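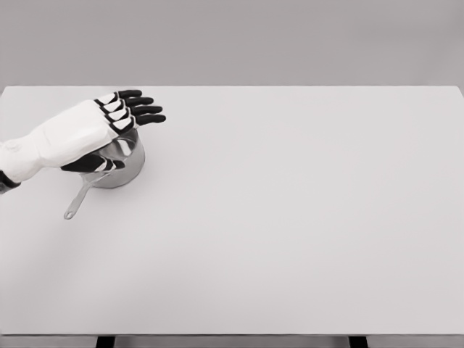
Jyoti reckons we should stop straddling the pan altogether and go for the handle like any sensible cook would. She left that as a comment on the run sheet before I'd even got my coat off, and added that if the four-finger hand can't manage a handle then we ought to be told so early, while there is still time to go back to the two-jaw Egan. Fair point! I've put handle grasps in as their own block, further down.

April, notebook 18, hand comparison in sim, continued

Where we'd got to: same arm, same table, same saucepan, and two things to put on the end of the arm. The Egan parallel jaw we all know. The new one is the Rondano hand, four fingers and a thumb, and I've been itching to get at it since the model files came through. Loaded first time, which I did not expect. The joint limits needed tidying (the thumb could fold clean through the palm, very funny to watch, no use at all) and after that it behaved.

Block A, rim grasp from above. Thumb inside the pan, fingers over the far side, close, lift, hold. 100 tries for each hand, with the pan nudged and turned at random each time and the seed written in the log so Declan can rerun it.

Egan: 60 held to the end.
Rondano: not finished, stopped it partway, see below.

I stopped it because the fingers were closing in the wrong order. The index got to the steel first, shoved the pan away from the thumb, and then the rest arrived to find nothing there. You can see it plain as day if you slow the playback right down. I had all the fingers on one closing command, which is the lazy way to do it and how the sample config comes. Changed it so the thumb goes first and waits until it feels the wall, then the fingers come in together. Much, much nicer. The pan hardly shuffles now. I did a handful by hand just for the pleasure of it and then queued the full block again from the start.

Contact settings, for whoever picks this up: fingertip friction is the same for both hands at the moment. That is probably unkind to one of them, but I don't know which. Ita has real pads from each in the drawer at Skavdale and has offered to drag them across a steel plate with a spring balance. Yes please. Until then nobody is to quote the numbers from block A outside this room, me included.

Block B, handle grasp (Jyoti's). The handle on this pan is long and flat and narrow, and it sticks out to the side, so the weight of the body wants to twist it out of your grip the moment you lift. The Egan pinches it beautifully and then the whole pan rolls nose down. Tried 28 of these before lunch and the roll showed up in nearly every one. More squeeze helps a bit. Gripping closer to the body helps a lot, though then the jaw housing is nearly touching the side of the pan and I had to lift the approach to clear it.

With the Rondano I've only had a quick play, but wrapping the fingers under the handle and laying the thumb along the top feels very promising. It's how I'd hold it myself. The planner dislikes it, mind you: to get the palm round that far the wrist ends up close to its stop, and twice it gave up and sulked in the start pose. Azadeh suggested shifting the arm base back a little from the table edge. Will try that before touching the planner.

Control side. Running both hands through the Brisia controller model so that the delays match what we'd get on the bench. The Egan doesn't care. The Rondano cares very much, the thumb-first trick depends on hearing about the touch quickly, and when I doubled the delay out of curiosity the old shoving came straight back. Worth remembering when we choose cables and rates for the real one. Jayson thinks the finger loop could run on the hand's own board and only report upwards. I'd love that. He's going to look at how much room is left on it.

To do
- let block A finish for the Rondano, same seeds
- base shifted back, then block B for both hands
- pad friction from Ita, then redo everything (sigh, but fine)
- put some weight in the pan, as if it had water in it
- ask Declan why the log drops the final wrist angle on failed runs

16:40. Block A is still going, so I've left the machine on with a note on the keyboard. Please don't log me out.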